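Cleaning Up Your Mailing List Before a Big Send

If you have been putting this job off, make yourself a cuppa and settle in, because it takes a bit of patience the first time through (after that it's a doddle, I promise!). I'm using Zurnik for the screens, but Pandska has the same options under slightly different names.

Start by exporting everyone to a spreadsheet. Keep that file somewhere safe and don't touch it again -- it's your way back if you delete the wrong group.

Next, open Audience, then Filters, and choose "no opens in 8 months". On my own list of 400 subscribers that brought up 173 names, and I'll admit I had a little sulk over it. Tag the lot as "quiet" and save the segment.
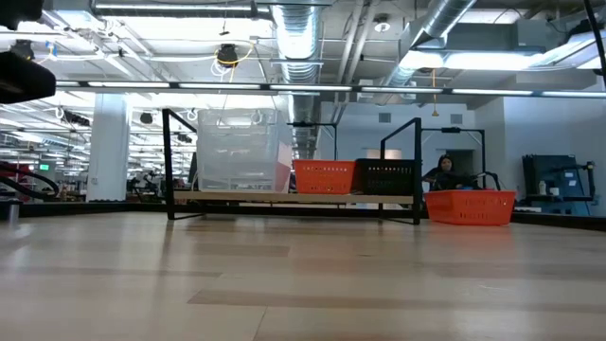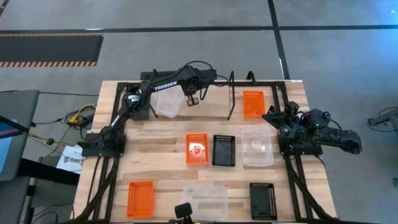
Page last changed: April

Now write your quiet people a short, friendly note. Ask if they'd still like to hear from you and give them one big button to say yes. I like a plain subject line with my own name in it, and I leave the colourful banner out altogether. Send up to 3 of these notes, a week apart, and set the automation to remove the "quiet" tag whenever someone clicks the button.

Anyone still tagged at the end gets unsubscribed. Archive them if your plan allows it, so they don't get added back by accident the next time you import a spreadsheet -- I've done that, and it was a long apologetic afternoon.

If you collect sign-ups through an Azar form, check that its double opt-in box is ticked before you organise your next campaign. Trukov forms keep the same setting under Privacy.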